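# Auto de Inventário da Casa de Bragança

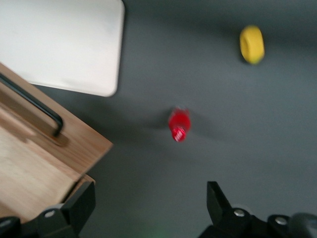
*Texto de Conceição Sampaio*
*7 de maio de 2022*

O presente auto foi lavrado na sala do rés do chão da casa que pertenceu ao Senhor Cristóvão Figueiredo, a pedido dos herdeiros e em conformidade com o regulamento da Repartição de Espólios de Oltdale. Compareceu a signatária, na qualidade de inventariante. Os herdeiros, devidamente convocados, fizeram-se representar por carta.

Procedeu-se em primeiro lugar à verificação da mesa cinzenta, sobre a qual o falecido dispunha, segundo a carta, «o que ainda não estava resolvido». A expressão não consta da tabela de categorias em vigor. Foi consultado o suplemento da tabela, que prevê bens em uso, bens em depósito e bens sem destino, e optou-se por deixar a coluna em branco até ulterior esclarecimento.

**Verba 7.** Uma caixa de madeira castanho-clara, de veio visível, com puxador preto de metal. Os herdeiros declararam que a caixa veio de Cledano, na bagagem de uma tia, e que durante anos ninguém teve licença para lhe tocar. O puxador terá sido colocado mais tarde, pelo próprio Senhor Figueiredo, que considerava indigno levantar uma caixa pelas bordas. A inventariante anotou a informação na margem, onde o regulamento admite observações até duas linhas. Foram necessárias 4.

**Verba 8.** Uma placa branca, grande, de canto arredondado. Não foi possível apurar a função. Na carta, a filha mais velha sustenta que servia para estender massa; o filho, que servia para escrever recados, e que o pai os apagava antes de serem lidos. Ambas as declarações foram transcritas. O regulamento não obriga a inventariante a escolher entre elas.

**Verba 9.** Um frasco pequeno, vermelho, translúcido, com tampa vermelha e branca. Sem valor atribuível. Sobre este bem, os herdeiros juntaram uma folha separada, na qual se lê que o frasco acompanhava o pai em todas as viagens à feira de Munby e que, no regresso, era sempre o primeiro objeto a sair do bolso do casaco. A folha não menciona o conteúdo. Enviado um pedido de esclarecimento, foi recebida a seguinte resposta: «Nunca perguntámos.» A resposta foi apensa ao processo.

**Verba 10.** Uma argola amarela, grossa, semelhante às que se dão às crianças para empilhar. É neste ponto que o auto se afasta do modelo habitual, pelo que a signatária entende dever prestar as explicações que seguem.

A inventariante exerce funções nesta Repartição há 26 anos. Nesse período, arrolou louças, alfaias, relógios parados e uma coleção de chaves sem portas, e em nenhum caso lhe ocorreu interromper os trabalhos. A argola amarela encontrava-se de pé. Um objeto dessa forma, pousado por mão distraída, fica deitado; para que se mantenha erguido é preciso que alguém o queira assim e retire a mão com cuidado. O regulamento é omisso quanto à posição dos bens. A inventariante suspendeu a diligência por 60 minutos e permaneceu sentada.

Durante a suspensão, foi relida a carta dos herdeiros. No último parágrafo, a que de início não se atribuíra relevância processual, a filha recorda que em setembro, quando a família se juntava em Bragança, o pai endireitava a argola sobre a mesa e pedia silêncio. Quem falasse primeiro lavava os pratos. O jogo não tinha nome. O irmão perdia quase sempre e, no entender da filha, fazia-o de propósito.

Retomados os trabalhos, a inventariante propôs que as verbas 7 a 10 fossem mantidas em conjunto, por constituírem unidade de uso, e que delas se excluísse qualquer avaliação em dinheiro. A proposta foi comunicada aos herdeiros, que a aceitaram sem reserva e pediram apenas que a argola fosse a última coisa a sair da mesa.

Quanto à coluna deixada em branco, a signatária inscreveu, pelo seu punho e sob sua responsabilidade, a menção «por resolver», com a ressalva de que a categoria não existe e deverá ser apreciada superiormente.

Nada mais havendo a declarar, apagou-se a luz da sala e fechou-se a porta. A chave foi remetida aos herdeiros em sobrescrito lacrado. Da casa à estação, a inventariante não proferiu palavra.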